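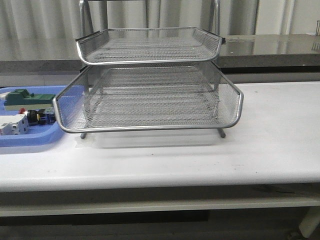 Brollow two-tier mesh desk tray, silver

Maker: Grultport
Sold by: Sarantis Office and Workshop Supply
Item number: 152
Status: in stock
Page updated: 2018-04-04

Description

The Brollow is a desk tray with two levels, made of silver wire mesh with rounded silver rims. Most customers buy it for letters and invoices, and it does this work well. But in our shop we see that more and more of them go to workshops, repair benches and school laboratories, where small parts must lie somewhere between the storage and the work. This page is written for both kinds of buyer.

The lower tray is the bigger one. It comes further to the front than the upper tray, so you can put your hand in from above and take something out without moving the top level. The sides are flared, and a part that rolls a little will stop at the side and stay in the tray. The upper tray is shallow and its front lip curves up. We recommend it for papers, such as the wiring plan or the order sheet of the job you are doing.

Using it for electrical parts

An emergency-stop button is a good test for any tray, for it is long, it has a heavy round cap, and it does not want to stand.

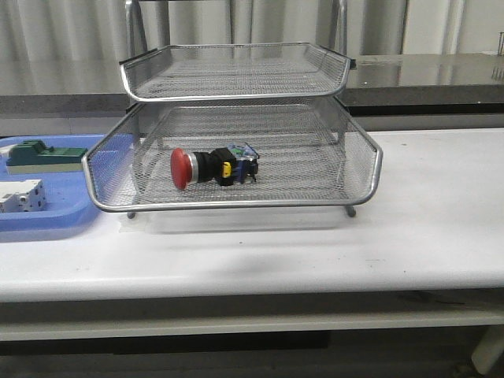
Such a button is best laid on its side in the lower tray, with the contact block not pressed against anything. Circuit breakers and terminal blocks can go in the same tray, but many of our customers prefer to keep them in a flat plastic tray next to it. A light blue one goes nicely with the silver, and you can find the parts quickly against the color. If the plastic tray has a low rim, it can be pushed a little under the flared end of the Brollow, and this saves space on a narrow table.

Please do not put loose screws, washers or cut wire ends directly on the mesh. The small ones can catch in it or fall through to the table. Use a small dish or a lid.

Technical data

Levels: two
Material: metal mesh, metal rims and feet
Color: silver
Weight: 900 g
Load, lower tray: 800 g per side, evenly laid
Opening between the levels: 80 mm

Assembly

The tray comes flat in the box. No tools are needed. Put the lower tray on the table with its feet down, set the rods in at the back corners, and then hang the upper tray on them. Press until it sits firmly on both sides. If one side is higher than the other, take it off and begin again with that side.

Care

Wipe with a soft dry cloth. For dust in the mesh an old paintbrush is better than a cloth. The feet are metal and can leave dark marks on a white table when the loaded tray is pushed, so please lift it. Felt pads are available from us under the name Bruser and are sold in packs of four.

Delivery and returns

Orders received before noon leave our warehouse on the same day. You can return the tray within one month if it is unused and in the original box. Spare rods can be ordered separately; please give the item number when you write to us.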